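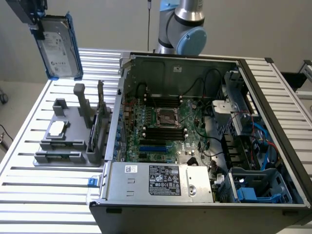
**Bench hand wanted, desktop teardown and sorting. Part time, 22 hours a week, Nullport parts room**

We have read a lot of ads for this kind of work and most of them oversell it. They say "exciting role in the circular economy." You will be taking apart old office computers and putting the pieces where they belong. If that sounds dull, it often is, and you should probably keep scrolling.

The backlog stands at 657 desktop towers, bought in one lot from an office clearance. The seller's sheet says they are all the same model and all complete. We doubt both claims. So far we have opened 167 and the sheet has been wrong often enough that we stopped reading it.

### The work

- Lay the tower on its side, take off the side panel, look before you touch anything.
- Pull the hard drive in its caddy. Leave it in the caddy. Blue rails snap, and spare ones cost more than they should.
- Take out expansion cards, memory and processor, and set each one in its own place in the parts fixture.
- Write down what you found, including what was missing. A blank line in the log is not a finding.

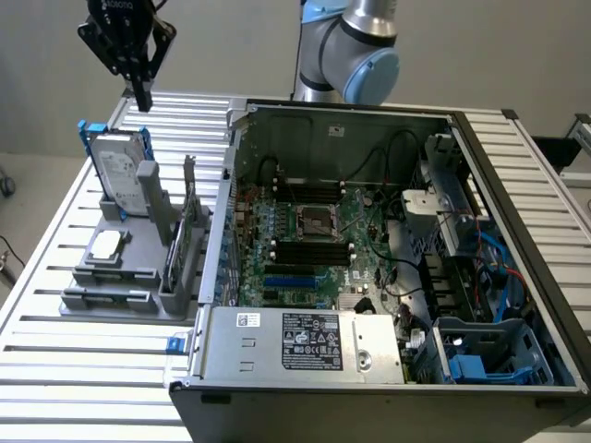
Processors go on their holder with the metal lid up. Memory goes in the two long holders, cards stand on edge in the slotted one. Please don't improve on this. Two people before you had a better system, and we spent most of May finding out which memory came from which case.

Drives are wiped or shredded later by Trulo, under their own contract. You don't test them, you don't plug them in, and you don't take one home because it "looked fine."

### What we want

Steady hands and decent eyesight, with or without glasses. Some time spent inside a computer case, your own included. We don't ask for certificates. We've hired people with a wall of them who pulled a memory stick without opening the clips.

If you write that you are passionate about hardware, we will ask what you last took apart and whether it went back together. "No" is an acceptable answer to the second part.

### What you get

Hourly pay, stated in writing before your trial shift. The trial shift is paid too. Starts are at 8 a.m., and we don't do evenings. Gloves and wrist straps are supplied. The coffee is supplied as well, but bring your own if you care.

The job lasts as long as the lot does. There is talk of a second lot through Sudel. We'll believe it when it is on the dock, and so should you.

### How to apply

Leave a note at the Nullport front desk or use the form on our jobs page. Half a page is plenty. Tell us which hours you can work and one thing you have repaired badly. No résumé templates, please, and no cover letters addressed to the wrong company. We got 2 of those last time.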